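Trnka tabletop set, read me first

Hi! This is the small tabletop set I put together for Trnka, our pick-and-place learner. It's 565 episodes recorded in the Gatside room, all on the same white table, with blocks and other small things going in and out of a basket. I wrote this card mostly so I stop answering the same questions in chat (you know who you are).
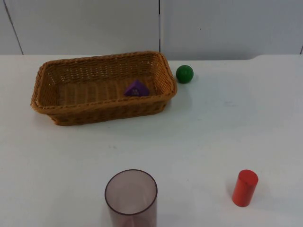
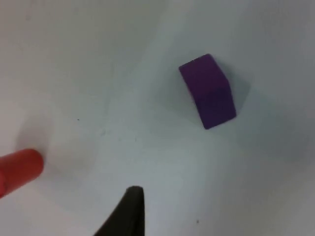 Fixed view of the table first, then the wrist view. Purple block and something red in both.

What you get

Each episode is one folder with two videos, the joint log, and a text file with the instruction I was following. Instructions are plain, like "put the purple block in the basket" or "take the block out and leave it by the cup." I typed them by hand, so expect typos. I left those in, people make typos too!

Both cameras run at 20 frames a second. The clocks can drift by up to 2 frames over a long episode, and the Priketti loader lines them up for you. If you roll your own loader, use the timestamps and ignore the frame numbers.

Things to know before you train

The wrist camera loses a lot. Objects slide in from the side, get big and blurry, and are gone again, so a model that only looks there tends to forget where the basket was. I'd feed it both views.

The table has smudges and specks. Please don't crop or paint them out, I want the policy to cope with them.

14 episodes are failed grasps. They're tagged "miss" in the index and the default split skips them, but they're great for testing recovery (my favorite part of the whole set, to be fair).

I did all the driving myself, with the Vukora controller, and I'm right-handed and a bit impatient. You'll see it in the paths. A second driver is on the wish list for September.

Changes

Mon 27 June: fixed the gripper values, which were flipped in the first upload. If you grabbed it before then, download the joint logs again. The videos are the same.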